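Small Mends and Stubborn Marks: Tips for the Linen Cupboard

By Ljubica Kos
12/23/22

Guests are on the way and the tablecloths have come out with last year's marks on them. Most of what follows can be done in an evening with things already in the house. Read the care label first, and try anything stronger than soap on a hem or an inside seam.

Red wine, beetroot and berry juice

Blot with a clean white cloth or kitchen paper. Press straight down and lift. Rubbing spreads the stain and roughens the fibres. When the cloth stops picking up colour, run cold water through the back of the fabric so that the mark is pushed out the way it came in.

Work in a little washing-up liquid, leave it for 20 minutes and rinse. If there is still a pink shadow on white cotton or linen, soak it overnight in an oxygen-based stain remover made up as the packet says. Wool and silk must not go in that soak. Salt thrown over a wine spill will take up some of the liquid, but it is gritty and can be hard to get out of a thick weave. I have stopped using it.

Blood

Cold water only. Warm water sets the stain and makes it much harder to shift. Soak for an hour with a spoonful of salt, change the water when it turns, and wash with a biological detergent on a cool cycle. For an old mark, wet it, rub in a plain bar soap and leave it folded in a damp towel before washing. On a mattress, use a barely damp sponge and as little water as you can manage, then stand the mattress on its side near an open window.

Do not tumble dry anything until you are sure the mark has gone. Dry it on the line and look at it in daylight.

Candle wax

Let it go hard. A bag of ice on top will speed things up. Lift off what you can with the back of a table knife, then put brown paper above and below the cloth and go over it with a warm iron, no steam. Move to a clean bit of paper each time the wax comes through. Coloured candles often leave dye behind, and that needs the overnight soak.
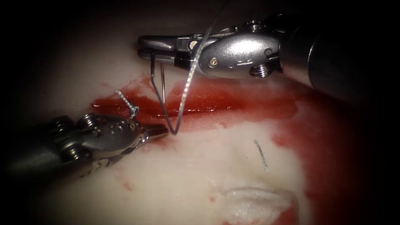
Photo: Arnel Yap

Needles and thread

A needle that squeaks or drags is dull or has a burr on it. Push it through a bar of dry soap a few times, and if it still catches, replace it. Use a fine needle for sheets and pillowcases and a longer, thicker one for towels and tea towels. For heavy canvas or several layers of denim, grip the needle with a pair of small flat-nosed pliers and pull it straight through. Pulling at an angle will snap it.

Cut your thread no longer than your forearm. Longer lengths tangle and wear thin before you reach the end. Running the thread over a piece of beeswax helps with cotton but is not needed for polyester.

Closing a split seam

Turn the item inside out and iron it flat. Start the new stitching a finger's width before the split begins and carry on the same distance past it. Backstitch is strong enough for pillowcases, cushion covers and aprons. Fasten off with two tiny stitches on top of each other; a big knot will rub through in the wash.

Small holes in a tablecloth

For a hole smaller than a pea, darn with a single strand close to the colour of the cloth. Run rows of stitches up and down first, then weave across them, over and under. Leave a small loop at each turn so that the darn does not pucker when it shrinks. Anything bigger is better patched from behind with a piece cut from the hem or from an old napkin. Wash the patch before you sew it on.

Looking after scissors and pliers

Keep one pair of scissors for fabric and tie a ribbon on the handle. Paper and tape will blunt them. Wipe the blades after use and put one drop of sewing machine oil on the pivot every January. Open and close them a few times and cut a scrap of rag to take up what is left over.

Pliers and tweezers should be dried before they go back in the box. If the jaws have gone sticky with old glue, a cotton bud dipped in white spirit will clear them. Do it by an open window, away from any flame.

Storing the good cloths

Put linen away clean, fully dry and without starch. Starch attracts silverfish and makes the creases brittle. Roll large cloths round a cardboard tube covered with an old sheet, or refold them along different lines twice a year. Plastic bags trap damp, so use a cotton pillowcase instead.

Next in this column: limescale on kettles and taps.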